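July 2025

Slept badly again and got up before the heat. Made coffee, read over what I wrote in February about the move and was surprised how much of it was complaining about the stairs. There are still too many stairs. I have stopped minding them except with groceries.

The main thing today was the Bretitz water bill. It came to 1041, which can't be right for two people and a cat. Last time it was nothing like that. I called in the morning and was on hold long enough to wash the breakfast dishes and wipe down the stove. The woman who finally picked up said the meter reading had been estimated and I should send in the real one. I asked where the meter was. She didn't know. Zeyu Tian from downstairs did know – it is behind the panel in the back hall, under his coats. He moved the coats and held the flashlight while I wrote the numbers down. Sent them off before lunch. They say up to 14 days for an answer.

Zeyu has been in the building longer than anyone and remembers when the ground floor was a shoe repair shop. He said the rent for the whole floor was 800 then. He didn't say what year. He gave me a jar of pickled radish to take back up, and I gave him the tomatoes I didn't think we would get through.
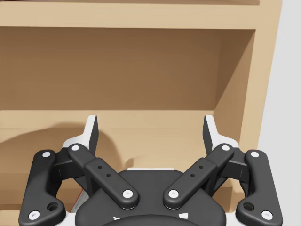
After lunch I took the bus out to Drornine to see Mom. The bus was late and then very full as far as the hospital. She was in the yard in her hat, pulling up the lettuce that had gone to seed. We did the rest of the row together. She is walking better than she was at the start of the summer, though she sits down more often than she lets on. The new pills make her thirsty. She has a chart on the fridge for them and had already crossed off the evening ones, so I asked, and she said she crosses them off early so she won't forget. I told her that was the wrong way around. She said she would think about it.

We had cold noodles and the end of a melon. She wants me to go with her to Shen in the fall to see her sister. I said yes, if I can get the days off. The train is slow and there is a change with a long wait, but she won't fly and I don't blame her much. I need to ask at work before the good weeks are gone.

Got home after eight. The apartment was hot on the street side, so I opened everything and sat in the kitchen with the light off. Finished the library book. The ending was rushed, and the brother was left out of the last 2 chapters completely. I'll return it tomorrow and see if they have the other one.

To do: ask about the fall, buy cat litter, call the dentist back. Wash Zeyu's jar.

Some wind now. Going to try sleeping in the back room.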